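We use cookies to improve your experience on this site. Accept | Manage settings

Rasa Org on 700 apartments and the water that runs through them

By Afiq Pillai

Rasa Org starts work at 5:30 in the morning, before most tenants are up and running the showers. She is head of maintenance at Triston Court, a group of brick buildings finished in 1949 with 700 apartments between them. She has held the job for six years and was an apprentice plumber there before that.

"I wanted to be outdoors," she said. "I ended up in basements. I don't mind it now."

Her office is next to the boiler room. The original pipe drawings hang on one wall, and she has marked them up in pencil wherever they turned out to be wrong. Some of the shutoff valves shown on paper were never put in. Others are behind kitchen cabinets that were added later.

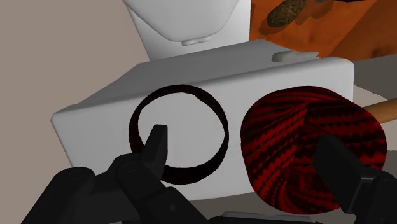
What is the most common call she gets?

"Running toilets," she said. "It's usually the flapper. The part costs a few dollars and takes ten minutes to change, but people live with the noise for months before they call."

Slow drains come next, then dripping faucets. Real emergencies are less common than people think, and most of them happen in winter, when a pipe on an outside wall freezes. Last winter one let go above the laundry room at Tuteck House, the northernmost building. Org shut off the riser and had the water back on by dinner.

"The repair was easy. Drying out the ceiling took weeks," she said.

She has asked the owners to replace the risers one building at a time. They agreed to start with Tuteck House in May. Each apartment will be without water for a day or two, and the crew will have to open a wall in every bathroom. Org wrote the letter to tenants herself and kept it to one page. 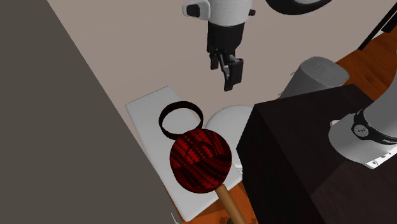

Credit: Lumenta

Tenants have mixed feelings about the plan. A few have lived there for decades and have had their walls opened before. Org said the complaints are fair.

"They just want to know what day and what time. If I say eight o'clock, I need to be there at eight o'clock."

She also keeps a budget of 500 dollars a month for small parts, which she buys at Jilto Supply across the road. She would like it to be higher. Cartridges for the older faucets are getting hard to find, so when she sees them she buys extra and stores them in coffee cans.

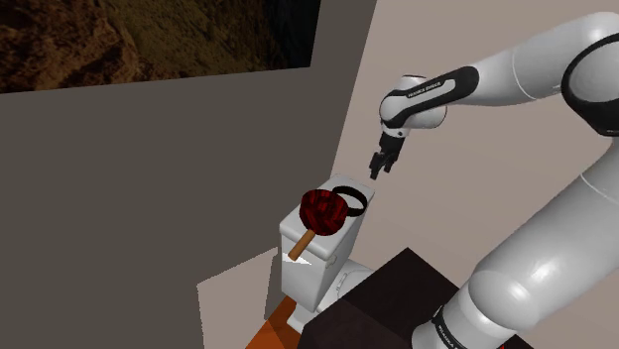 Org thinks tenants could handle more small jobs themselves if somebody showed them how. Twice a year she runs an evening class in the community room, and it covers clogs, shutoff valves and how to read a water meter. She tells everyone to own a plunger and to keep it close by. A red rubber one like the one set on top of the toilet tank here is the kind she means. She tells people to get a good seal first and push gently, since the first push is mostly air. She is less fond of chemical drain cleaners, which she asks tenants not to use in the old pipes.

I asked how long she plans to stay in the job.

"Until the risers are done, at least," she said. "I want to see the new ones go in. After that, ask me again."

Related

Reading your water bill line by line
When to call the landlord about a leak
Triston Court tenants meet over laundry room hours
What to do before a hard freeze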